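I have been thinking a good deal lately about borrowed recipes, and about how careless we've become with the names that used to come attached to them. My aunt kept hers in a tin, and every card had somebody written across the top. There was Dorothy's corn pudding, and there was a lemon cake from a woman at the bank whom none of us ever met, though I feel I know her pretty well by now.

When I moved to Findside I had 2 cards of my own and thought that was plenty (I was young, and there was a diner). Then my neighbor Tianyou Tian brought over a pot of soup one evening in September and, when I asked how he made it, sat down and wrote the whole thing out on the back of an envelope, stopping now and then to argue with himself over the ginger. I still have that envelope. It is so spotted with oil that you can nearly read it from both sides.
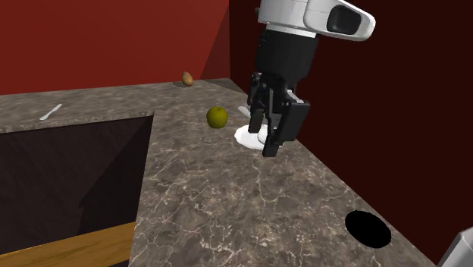
Now, I look things up on my phone like everyone else, and I'm grateful for it on a night when all I've got is cabbage. But a recipe with 565 reviews has never once made me think of a person while I stirred it. Tianyou's soup does that every time, and so does the bank lady's cake -- I always picture her in a green cardigan, for no good reason at all.

So I'd like to see us go back to writing them down for each other, by hand if your hand can stand it, and with the name at the top. Put in the arguing, too. I have never gotten the ginger quite right, and I mean to walk over and ask him about it again.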